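Mutance 가구용 수성 패브릭 코팅제 Udent 896

제품 개요
Udent 896은 소파, 암체어, 스툴, 헤드보드 등 실내용 패브릭 가구의 표면에 도포하는 1액형 수성 코팅제이다. 섬유 표면에 얇은 발수·방오 피막을 형성하며, 음료나 기름기가 원단 안쪽으로 스며드는 속도를 늦춘다. 완전 방수 제품이 아니므로 액체가 고인 상태로 방치하면 안감과 폼까지 젖을 수 있다. 실외용 가구, 차량 시트, 유아용 침구에는 사용하지 않는다.

적용 원단
폴리에스터, 폴리아미드, 면, 면 혼방, 아크릴 원단에 사용할 수 있다. 벨벳 등 기모 원단은 도포 후 결이 눕는 경우가 있으므로 건조 전에 부드러운 솔로 결 방향을 맞춘다. 천연 가죽, 합성 가죽, 실크, 비스코스 함량이 높은 원단은 적용 대상에서 제외된다. 원단 조성을 알 수 없는 경우에는 좌판 밑면의 라벨을 확인하고, 라벨이 없으면 아래의 사전 시험을 먼저 실시한다.

사전 시험
보이지 않는 부위에 소량을 분무하고 완전히 건조시킨 다음 흰 면포로 문지른다. 면포에 색이 묻어나거나 원단에 얼룩, 수축, 경화가 나타나면 시공하지 않는다. 염색 견뢰도가 낮은 원단은 수성 제품 전반에 반응할 수 있으며, 이 경우 용제형 제품 Nuttall 계열의 사용을 검토한다. Nuttall 계열은 전문 시공업체에만 공급된다.

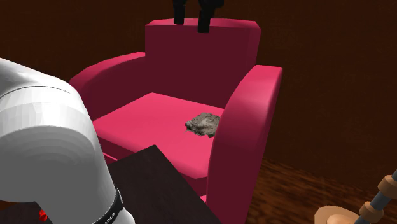
도포량은 좌판의 크기만으로 산정하지 않고 코팅할 면의 면적을 모두 합산하여 구한다. 등받이 앞면과 뒷면, 좌판 윗면, 팔걸이 안쪽과 바깥쪽을 각각 측정하고, 분리형 쿠션은 양면을 포함한다. 등받이가 양쪽 팔걸이보다 높은 진한 분홍색 암체어와 같은 형태에서는 등받이 앞면을 위에서 아래로 나누어 분무하고, 바깥쪽으로 둥글게 휘어진 팔걸이는 곡면을 따라 노즐 각도를 바꾸어 가며 도포한다. 노즐을 고정한 채 손목만 돌리면 곡면의 아래쪽 도막이 얇아진다. 채도가 높은 원단은 과다 도포한 자리가 흰 얼룩으로 남기 쉬우므로 한 번에 많은 양을 분무하지 않는다.

시공 순서
먼저 진공청소기로 먼지와 머리카락을 제거한다. 기존 얼룩은 시공 전에 세척하고 원단을 충분히 말린다. 코팅 후에는 남아 있던 얼룩을 빼기 어렵다. 용기를 가볍게 흔든 뒤 노즐과 원단 사이를 27cm로 유지하면서 일정한 속도로 분무한다. 분무 폭의 절반이 겹치도록 이동하고, 표면에 방울이 맺히면 마른 극세사 천으로 눌러 흡수시킨다. 도포는 2회로 나누어 실시하며, 1차 도막이 손에 묻어나지 않을 때 2차 도포를 시작한다. 2차 도포는 1차와 직각 방향으로 한다. 봉제선과 파이핑 부위는 마지막에 짧게 끊어서 분무한다.

건조 및 양생
통풍이 되는 실내에서 자연 건조한다. 2차 도포 후 거의 11시간이 지나면 착석이 가능하다. 습도가 높거나 원단이 두꺼우면 건조가 늦어지므로 손으로 눌러 습기가 느껴지지 않는지 확인한다. 헤어드라이어, 온풍기, 스팀다리미를 이용한 강제 건조는 피막이 불균일해지는 원인이 된다. 양생 중에는 담요나 커버를 씌우지 않는다.

제품 사양
품명: Udent 896
유형: 1액형 수성 패브릭 코팅제
외관: 유백색 액상
건조 후 외관: 무색, 무광
희석: 불가, 원액 사용
용량: 896ml
구성: 본품, 분무 노즐, 극세사 천
보관: 직사광선이 닿지 않는 실내, 동결 금지

사용 후 관리
액체를 흘렸을 때는 문지르지 말고 흡수성 천으로 눌러 제거한다. 고형 오염물은 주걱으로 걷어낸 뒤 중성세제 희석액을 적신 천으로 두드려 닦는다. 표백제, 알칼리성 세제, 섬유유연제는 피막을 손상시킨다. 세척 후에는 맑은 물을 적신 천으로 세제 성분을 제거하고 말린다. 정기 세척에는 같은 제조사의 중성 클리너 Irance를 사용할 수 있다. 물방울이 표면에 맺히지 않고 곧바로 번지면 재시공 시점으로 본다. 마찰이 많은 좌판 앞쪽과 팔걸이 윗면만 부분 재시공해도 된다.

주의 사항
분무 중에는 보호장갑과 마스크를 착용하고 창문을 연다. 바닥재와 인접한 벽면은 비닐로 덮는다. 광택 마루에 묻은 액은 마르기 전에 젖은 천으로 닦아낸다. 화기 근처에서 사용하지 않으며 어린이와 반려동물의 접근을 막는다. 눈에 들어간 경우 흐르는 물로 충분히 씻고 의사의 진료를 받는다. 남은 액은 하수구에 버리지 말고 지역의 폐기 기준에 따라 처리한다.

주문 안내
낱개 및 상자 단위로 주문할 수 있다. 노즐은 소모품으로 별도 구매가 가능하며, 개봉한 제품은 단순 변심에 의한 반품이 제한된다. 대량 시공용 용기는 견적 요청 후 공급한다.

사양 개정: 2024년 5월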